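Subject: Re: [fendach-users] Which green for the background wall?

On Monday, a list member wrote:
> We are repainting the small studio in Fendach and I can not decide
> between Ovent 317 and something lighter. Does the dark green
> swallow too much light? And is one coat enough?

Hello all,

I used Ovent 317 two years ago in our reading room, so I can tell you my experience. It is a dark color, yes, but in the evening it is very calm for the eyes. In the morning I must switch on one more lamp.

One coat was not enough for me. I made 2 coats, with one night of drying between them. The Namo roller with short hair gave me fewer stripes than the long one.
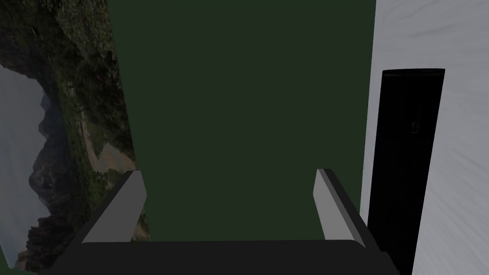

Large dark green surface, computer rendering.

Please do not decide from the screen only. On my monitor every green looks more blue than on the wall. The Fjeld shop sells small test pots, and I painted a piece of cardboard and moved it through the room for 7 days.

If somebody has tried the matte version in a kitchen, I would be glad to read how it can be washed.

Kind regards from Fendach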